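Community Liaison Coordinator, Financial Crime Prevention
Grallow Community Safety Partnership
Full time, 40 hours a week

If you have ever sat with a neighbor or a parent who has just realized that the nice man on the phone was not from their bank after all, you already know why our work matters to us. Grallow is a small nonprofit that sits between local police, credit unions and the people who get hurt by fraud and money laundering, and we are looking for a kind, organized person to join our liaison team this May.

The job has a bit of everything in it. You would take calls from people who aren't sure whether they should report something, help them put their papers in order, and walk them through what happens once an investigator has their file. You would also visit senior centers, libraries and small businesses to talk about scams, and help Diane Tremblay, our program manager, put together the monthly bulletin that goes out to 2281 households.
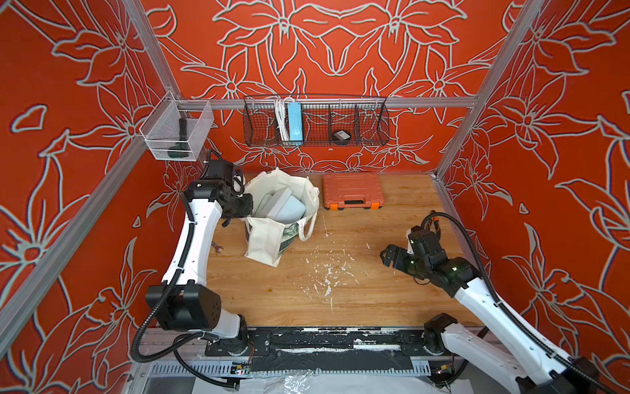 We don't ask for a police background, and several of us came from teaching, banking or retail. What we do ask for is patience on the phone, clear writing, and a real respect for privacy, because you will hear things that people haven't told their own families yet. A second language is a big plus (Portuguese and French come up the most). You will need a driver's license and you will have to pass a background check, which usually takes around 10 business days.

You'll report to Diane and share a desk area with Clifford Bouchard, who looks after our contacts with investigators. Most days run from 8:30 to 5, with an evening talk now and then, and we give you that time back.

To apply, please send a resume and a letter, as long or as short as you like, to Noémie Robichaud at our office, Suite 1617. Tell us about a time you helped somebody through something complicated. We read applications as they come in and start calling people on a Monday, so don't worry if you haven't heard from us by the end of the week. Questions before you apply are very welcome, and Noémie is happy to talk things over by phone any morning before noon.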